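Prostau switches phone systems, keeps the hold music

The town of Prostau moved its 563 municipal phone lines onto an internet-based system in March, ending a long relationship with a switchboard that had outlived the company that built it, the company that bought that company, and most of the people who knew which cable not to touch.

The work was done by Traven, a network contractor that won the job after the town's first request for bids drew no replies and its second drew two. One of the two was from a firm that wanted to sell Prostau a new version of the old switchboard. The town said it gave the offer careful consideration, and the meeting notes show that this took less time than the vote to approve the previous meeting notes.

Under the new setup, calls to town offices travel over the same fiber loop that carries email, permit applications and the library's catalog. Traven put in two servers, one at town hall and one at the Toma Street fire station, so that if either goes down the other can pick up the load. The handover was planned for a single night. It took two, the second being devoted mainly to finding out why the parks office could call everyone except the parks garage.

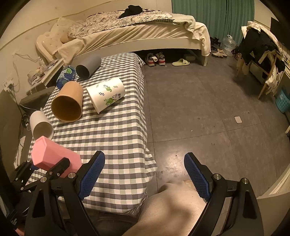 The answer was a router in the garage that still had its factory settings and its factory password. Both have been changed. The town declined to say what the password was, although anyone who has owned a router could probably get there in a couple of tries.

Along the way, technicians found 209 extensions assigned to desks that no longer exist. One belonged to a typing pool. Another rang in a closet at the water department, where a phone sat behind a stack of folding chairs with its message light on. The voicemail box was full, and the messages have been passed to the records office, which is working out how long it has to keep them.

Staff have been given a short guide to the new handsets. Page one explains how to transfer a call. Page four explains how to get it back.

Residents should notice few changes. The main number is the same, and so is the menu, including the option for Ister Bridge toll questions, which still leads to a recording about the toll that was dropped when the bridge was paid off. The town says the recording will be replaced once someone locates the form for requesting a new one.

The hold music was also carried over, at the request of several departments. Traven says it can now be heard in stereo.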